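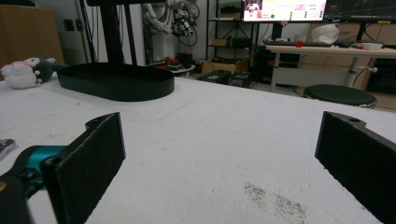 A black oval tray and stand on the white table

Changes to the calibration service for pressure transmitters

From March, the Grimilura instrument workshop will move all fixed pressure transmitters to a calibration interval of 9 months. The present interval of 12 months will continue to apply to portable gauges and to any unit held as a sealed spare.

The change follows a review of returned units led by Imtiaz Haque. Most drift was found at the zero point, with the span remaining within tolerance. Transmitters fitted close to pumps showed the greatest shift, and departments are asked to note the mounting position on the request form when sending a unit in.

Each transmitter will be checked at five points, rising and falling, and the certificate will now list both sets of readings. Units are supplied with a 4–20 mA output as before. Where the loop resistance on site is above 250 ohms, please state the supply voltage as well, so that the test can be carried out under the same load.

Certificates will be kept for 36 months and may be requested from the Pirnum office. Older paper records — those filed under the Esposito numbering — are being scanned and will remain available during the work.

Units must be drained and cleaned before dispatch, with the process connection capped. The bleed screw should be left closed. Any transmitter that has been in contact with oil must carry a label saying so, and will be tested on the separate oil bench.

Requests received before noon will be entered in the workshop list the same day. The revised form replaces all earlier versions.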